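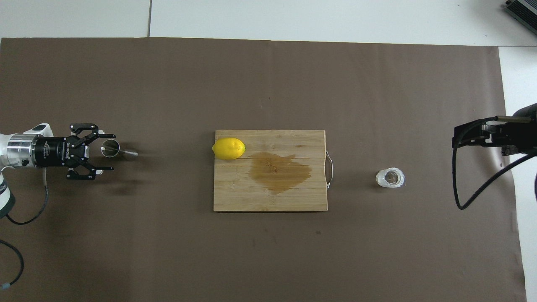
Raretti Tarifrechner 6 – Modul für Krankenzusatzversicherungen

Start Produkte Module Preise Support Kontakt

Das Modul berechnet Beiträge für ambulante, stationäre und zahnärztliche Zusatztarife. Hinterlegt sind 1736 Tarifvarianten, davon 1709 mit vollständigen Leistungstabellen. Wartezeiten, Altersstufen und Selbstbehalte werden bei jeder Abfrage mitgeführt.

Die Eingabe erfolgt über die Maklermaske oder als CSV-Import. Angebote werden als PDF ausgegeben – auf Wunsch mit Beratungsprotokoll. Schnittstelle zu Lundley Bestand ab Version 4.

Lizenz: 569 Euro netto pro Jahr und Arbeitsplatz
Tarifupdate: monatlich, im Juli zusätzlich Zahntarife
Artikelnummer: RT-KZ-6
Datenstand: 2024-06-26
Fachliche Rückfragen: Vendula Kubíček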